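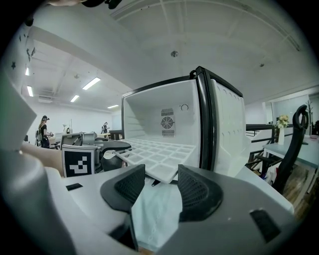 Zdeňka Sokol told me to skip any mini fridge under $50 and she was right about the first one I had. It hummed all night and froze the lettuce. So, the Traltlow. Had it since December, dorm-size room, bed maybe too close to it.

Noise - fine. Clicks on, low buzz, clicks off. I sleep thru it. Cooling is good at the back, so-so in the door. Milk goes at the back, learned that the hard way. Dial has no numbers, just a fat line and a thin line. Mine lives in the middle.

Paid 22 bucks extra for delivery, two guys, no complaints. Box was huge. Manual is teh usual folded sheet, tiny print, the drawing is for the left hinge model and mine isn't.

Defrosting is manual. Towel down, door open, go do something else. Every 2 months for me. Also looked at the Clestine, nicer handle, louder in the store.

Four stars. Would be five with a light inside.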